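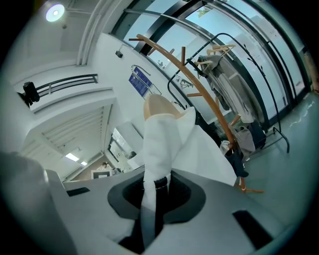
White fabric and a wooden coat stand at the clothes library in Darnton.

Darnton clothes library will stay open on Ledesma Street

By Yara Atallah
2025-06-14

The clothes library in Darnton will keep its rooms on Ledesma Street for two more years. The new agreement with the owner of the building was signed this week, after a spring in which the members did not know if they must return everything before the summer.

The library lends clothes in the same way as other libraries lend books. A member pays a fee every month, takes home up to four pieces, and brings them back after three weeks. It began with evening dresses and suits, but today most of the loans are more ordinary things, such as winter coats, jackets for job interviews, and clothes for women who are pregnant and will need them for only a few months.

There are now 112 paying members. When the first agreement for the rooms was made, there were 33. The collection has grown too, and has 700 pieces at present, if one does not include belts and scarves, which are lent without being written down.

The question of the rent

The trouble started in February. The building had been sold, and the new owner, a property firm with the name Flokeck, wrote to all the tenants that the rents would be looked at again. The letter did not mention any sum. For a shop with a normal income this is perhaps unpleasant but possible to live with. For the library, where the monthly fees pay for the rent, the electricity and the washing and leave very little behind, it was a serious matter.

"I read the letter three times, because I thought I had missed the page with the number," says Revathi Namboodiri, who opened the library and still runs it. "Then I telephoned, and they told me that the number would come later. It came in April."

The first offer was a rise which the library could not pay without making the membership much more expensive. Ms Namboodiri asked the members what they thought. Many answered that they would accept a small increase, but several wrote that they would have to leave if it was more than the price of a cinema ticket.

In the end the two sides met in the middle. The library gives back the cellar, which was damp in any case and was used only for empty boxes, and the rent for the ground floor goes up by 11 per cent from September. The membership fee will rise a little at the same time. Members who are students or who have no work will pay the same as before.

Hadi Azar, who looks after the building for Flokeck, says that the firm is content with the result. "We have two empty shops on the same street already. A tenant who pays on time and brings people to the street on a weekday afternoon is worth something to us, too." He adds that the cellar will be dried out and let as storage.

More washing than lending

People who visit for the first time often suppose that the work consists of giving advice about colours and sizes. Most of the hours go to washing, drying and mending. Every piece that comes back is inspected at the table near the window, and the lining, the underarms and the hem are looked at first. A loose button is sewn on the same day. A broken zip must wait for Thursday, when Zinash Tefera comes.

Ms Tefera worked as a tailor for many years and has a small shop of her own in Elness. She mends for the library one day each week and is paid by the hour. In her opinion the clothes are treated better than one might expect.

"People are careful with something when they know that another person will wear it after them," she says. "The coats come back with tickets and sweets in the pockets, but they are seldom damaged. What I see most is that the trousers have been made shorter at home, with tape. Please do not use tape. The glue stays in the cloth, and it takes me longer to clean it than to sew ten hems."

White things are the most difficult. A white shirt is asked for very often, by people who start work in a restaurant or who sing in a choir, and it also shows every mark. The library has decided that white shirts and blouses may be borrowed for one week only, so that there is time to soak them before the next loan. This rule was not popular in the beginning, but there have been few complaints lately.
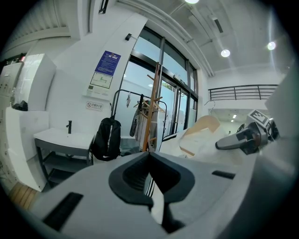 What the members say

Elie Nseir has been a member for a year and a half. He came because he needed a dark suit for a funeral and did not want to buy one in a hurry. Since then he has borrowed a raincoat, a waistcoat for his sister's wedding, and a very thick pullover which he was sorry to return.

"I had a full wardrobe before and I wore perhaps five things from it," he says. "Now the wardrobe is half empty and I still wear five things, but they change."

He thinks the selection for men could be larger. Ms Namboodiri agrees. Nearly all the clothes are given by private persons, and men seem to keep theirs until there is nothing left to give. She would be especially glad to receive trousers with a long leg and shoes above size 44, which at the moment she almost never can offer.

Some members would also like longer opening hours. The library is open on three afternoons each week and on Saturday morning. People who work in Elness and come home with the evening bus find the door closed. A trial with one late evening is planned for the autumn, if two more persons can be found who are able to work at the desk at that hour.

Changes from September

Apart from the fee, members will notice some smaller changes. The paper cards, on which each loan is written by hand, will be replaced by a list on the computer. The cards will be kept for the first months in case something goes wrong with it. Reminders will be sent by text message two days before a loan ends. Those who have no mobile telephone can ask to be called at home.

The fitting room will be moved to the back, where the light is better, and it will get a proper door. The present curtain does not close completely on the left side, and this has been mentioned in the suggestion book many times, once with a drawing.

Children's clothes will not be added, although parents ask for them regularly. Ms Namboodiri explains that children grow out of their things so fast, and stain them so thoroughly, that the washing would be too much for one machine. She recommends the exchange table in the entrance of the swimming hall, where families can leave and take clothes without paying.

How to give clothes

The library accepts clothes on Saturdays between ten and twelve o'clock. They should be washed and dry, and no more than one bag per person should be brought at a time. Underwear, swimwear and anything with fur cannot be taken. Pieces that do not fit in the collection are given back to the owner on the spot, so it is useful to wait a few minutes while the bag is being looked through.

Winter coats are welcome also in the summer months. The waiting list for them opens on the first day of September, and last year every coat in the middle sizes was reserved before the end of that week.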